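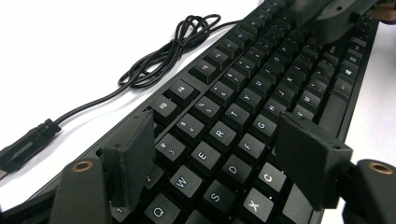

Rough pads or bare fingers for picking up a keyboard?

Posted by Kuvov, April 9, 2026

Hello all. I am comparing two sets of fingertips for a hand-held gripper with two fingers. One set has thick black pads with a rough face, the other is hard plastic only. The test object is a full-size keyboard with its cable. With the pads I had 19 failed grasps in 60 tries, and most of them were when the cable was lying beside the keyboard in loops. Also the pads hide many keys from the gripper camera. Should I change the pads, or move the camera?

Plotus

I would keep the pads. We had 239 grasps on one pair before we must change them, and the bare fingers were slipping on keycaps from the first day. But please separate your results: write down the cable position for every try. If the failures are only with a loose cable, then the pad is not your problem. It also helps to do the same task slowly with your own hands first, and look at it from the head camera, where the full keyboard is visible.
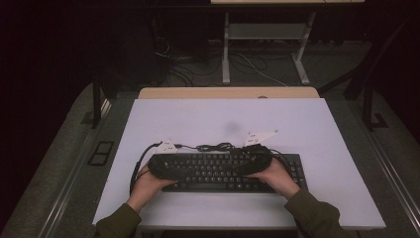
Head view: both hands on the coiled bundle, keyboard underneath.

After this you can decide from which side the fingers should come. For me the short side of the keyboard was easier, but it depends on the opening of your gripper.

Mwakyusa

Move the camera. Pads are fine.

Trular

I do not agree that the pads are fine in every case. Mine were 9 mm thick and I lost too much opening. I cut thinner ones in May last year and did not go back. Did you measure the opening with the pads on?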